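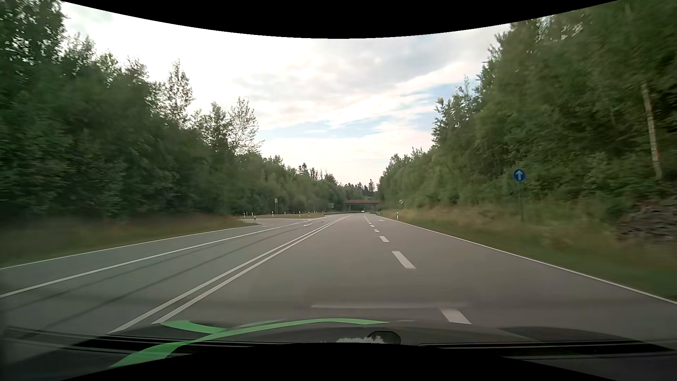
*Par Kobina Bawa, chauffeur-livreur chez Grendholm. Mis en ligne le 24 mars 2023*

Depuis que nos fourgons ont l'assistance à la conduite et que les tournées sont calculées par une machine, je reçois les mêmes questions au dépôt, au téléphone, et même chez mon beau-frère le dimanche. Fuseini Appiah, notre responsable d'exploitation, m'a demandé de tout mettre par écrit sur l'intranet, avec mes mots à moi. Alors voilà, c'est un peu long, prenez un café !

## Ça y est, les fourgons roulent tout seuls ?

Non. Le système (il s'appelle Rønning, et au dépôt on dit « la Rønning », allez savoir) lit les lignes, garde la voie, tient l'allure et freine si ça ralentit devant. Vous restez au volant, les mains dessus, les yeux sur la route. Le permis est toujours le vôtre, les points aussi.

## Sur quel genre de route ça marche bien ?

Une route large, avec une ligne de rive propre, des tirets bien blancs à gauche et des arbres des deux côtés : franchement, c'est le bonheur. Quand en plus il y a une double ligne continue au milieu et presque personne devant, la machine tient son couloir mieux que moi un vendredi soir. Le matin, sur mes grands tronçons, je sens la différence dans les épaules en arrivant au premier client.

En ville, je la coupe. Entre les doubles files, les vélos et les livraisons des collègues, elle hésite, je m'énerve, et on perd du temps tous les deux.

## Et dans les carrefours ?

Reprenez la main un peu avant. Une voie qui s'écarte sur le côté, un marquage qui se dédouble, une ancienne ligne mal effacée, et elle peut aller chercher la mauvaise trajectoire. Elle ne fait pas une embardée, hein, c'est plutôt une petite envie de partir de travers. Ça se corrige avec deux doigts, à condition de les avoir sur le volant.

Même chose pour les passages sous un pont quand le ciel est très clair et que dessous il fait sombre. Chez moi elle a déjà décroché à ce moment-là, avec le bip et le voyant orange. J'ai fait un signalement, Fuseini l'a transmis, on attend la mise à jour.

## C'est quoi exactement, Flilance ?

Le logiciel qui fabrique les tournées. Avant, c'était Fuseini qui les montait la veille avec ses listes et sa mémoire d'éléphant (il connaît les horaires de toutes les barrières de la zone industrielle). Maintenant Flilance propose, et lui valide ou modifie.

Au début les propositions étaient assez farfelues. J'ai eu une journée de 33 arrêts avec une traversée complète du secteur entre deux clients voisins ! Depuis qu'on remonte les anomalies chaque soir, c'est nettement mieux. Les temps de déchargement restent trop courts pour les magasins sans quai, je continue à râler là-dessus et je vous encourage à faire pareil.

## Est-ce que je peux changer l'ordre de mes livraisons ?

Oui ! Vous touchez l'arrêt, vous le déplacez, et vous choisissez un motif dans la liste. « Connaissance du terrain » est un motif valable, on s'est battus pour l'avoir. Ce qui n'est pas permis, c'est de sauter un créneau ferme sans appeler l'exploitation.

## On nous surveille, avec tout ça ?

C'est la question qu'on me pose à voix basse, alors je réponds tout haut. Le fourgon enregistre sa position, ses freinages brusques et les moments où l'assistance est active. Il n'y a pas de caméra tournée vers le chauffeur, c'était notre condition au moment de l'accord et elle est écrite noir sur blanc. Les données de conduite sont gardées quatre semaines et ne servent pas aux sanctions.

Est-ce que ça me met parfaitement à l'aise ? Bof. Les premiers jours je freinais en pensant au graphique, ce qui est idiot. C'est passé. Si un chef vous parle un jour d'un freinage précis, prévenez-moi ou prévenez un délégué.

## Et les emplois, alors ?

Aucun poste de chauffeur n'a été supprimé à ce jour. Côté bureau, ça a bougé : deux collègues qui saisissaient les bons à la main sont passées au suivi clients. L'une est ravie, l'autre regrette son ancien poste et elle le dit. Je ne vais pas vous raconter que tout le monde a sauté de joie.

Pour la suite, je ne sais pas. La direction s'est engagée jusqu'en décembre, et il faudra se remettre autour de la table à ce moment-là.

## Ça paye mieux ?

Il y a une prime de 275 euros, versée une seule fois, après la formation. J'aurais préféré quelque chose sur le salaire de base, la demande est toujours sur le bureau.

## La formation, ça se passe comment ?

C'est chez Ukudico, sur une journée. Le matin en salle (un peu longuet, je vous préviens), l'après-midi sur route avec un moniteur. Posez toutes vos questions bêtes, le mien a été très patient. Si vous ne vous sentez pas prêt après ça, demandez une demi-journée de plus, Fuseini l'accorde sans discuter.

## Est-ce que je m'ennuie au volant, maintenant ?

Un peu, oui, et je me méfie de ça plus que de tout le reste. Quand la route est droite et que la machine fait le travail, la tête s'en va. J'ai pris l'habitude de nommer les panneaux à mi-voix, « flèche blanche sur rond bleu », « balise », « pont ». On me trouve ridicule, tant pis, ça me garde là. D'autres coupent l'assistance par moments et conduisent à l'ancienne, et c'est très bien aussi.

## J'ai un voyant orange, je fais quoi ?

- Mains fermes sur le volant, vous conduisez normalement.
- Au prochain arrêt, essuyez le pare-brise devant le capteur. Neuf fois sur dix, c'est un moucheron.
- Si ça revient, appelez le poste 400 et notez l'heure.
- S'il passe au rouge, assistance coupée pour le reste de la journée.

## Je peux refuser de m'en servir ?

L'assistance au volant, oui, elle est facultative. Flilance, non, puisque toutes les tournées passent par là. Pour le reste, je suis au dépôt presque tous les matins avant le départ, côté machine à café. Et si votre question n'est pas dans la page, glissez-la dans mon casier, j'ajouterai la réponse.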